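Rolland Kaker 2: Zweiarm-Station zur Aufzeichnung von Bewegungsdemonstrationen

Produktübersicht | Technische Daten | Zubehör | Downloads

Die Kaker 2 dient zum Einlernen beidhändiger Handhabungsaufgaben per Fernführung. Der Bediener bewegt zwei Führungsarme, die Arbeitsarme in der Zelle folgen achsgleich. Gelenkwinkel, Greiferöffnung und Kamerabilder werden mit gemeinsamem Zeitstempel gespeichert. Alternativ lassen sich die Arbeitsarme im Freilauf von Hand führen.

Für biegeschlaffe Teile wie Textilien empfehlen wir die Fernführung, da die Hände des Bedieners außerhalb des Kamerabilds bleiben.
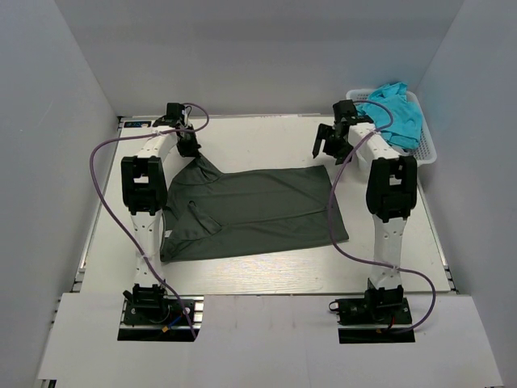 Arbeitsraum mit Textil: linker Greifer am Stoff, rechter Greifer frei.

Die Aufzeichnung wird über Fußtaster gestartet und beendet. Fehlversuche können unmittelbar verworfen werden. Eine Episode darf höchstens 90 Sekunden dauern; längere Abläufe sind in Teilaufgaben zu gliedern.

Technische Daten (Auszug)
Aufzeichnungsrate: 30 Hz
Masse ohne Führungsarme: ca. 39 kg
Betriebsarten: Fernführung, Handführung, Wiedergabe
Bediensoftware: Breser

Lieferumfang
Arbeitsarme mit Greifern, Führungsarme, Steuerrechner, Fußtaster, Kabelsatz. Die Auswertesoftware Drirer ist separat zu bestellen.

Stand: 30. Jan. 2020. Technische Änderungen vorbehalten.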